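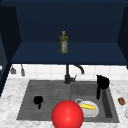
Surely the planner already knows where everything is, one reader of last term's handout objected, so why spend a whole session on perception? It knows because the simulator tells it. Ask Griseo for the pose of the bowl and you get the pose of the bowl, to more decimal places than any camera will give you. Most of the success rates you'll read this term were earned that way, and the papers don't always say so in the first paragraph.

Notes for session 3, kitchen tasks in simulation
November – course staff, Robot Software
Reading time: 4 minutes

Start with the red sphere. It is best read as a marker for the gripper position, and a marker has no fingers, no wrist and no elbow to knock against the tap. A path that is clear for a point may be useless for an arm. When you check a plan in the viewer, switch on the full collision model before you believe it.

Next, the sink. A carafe in the back corner of a basin is a fair test of a grasp planner. You have the basin walls on two sides and a bowl further forward. Plurkton, the planner we use in the lab, will return a grasp for it nearly every time if you let it ignore contact with the basin. That setting is on by default. Turn it off and run again.

Then the numbers. The baseline run we hand out has 800 trials, of which 479 are marked as successes. The success test only asks whether the object ended up above the counter height. It doesn't ask whether it was still held. With the stricter test in the Charvát scripts, 239 pass. Same planner, same trials, half the score. I'd be wary of any table that doesn't print its success test next to it.

Dark objects deserve a word. A black carafe or a black tap renders cleanly here, and simulated depth is perfect unless you add noise yourself. Real depth cameras often return holes on dark, shiny surfaces. The Hultia noise model helps a bit – I don't think it helps as much as its manual claims.

For Friday

Run the carafe task with true poses, then with estimated poses. Keep the seeds the same. Report both success tests for each run, and bring the logs of the failures as well as the totals. If your two scores come out equal, check that the pose estimator is switched on.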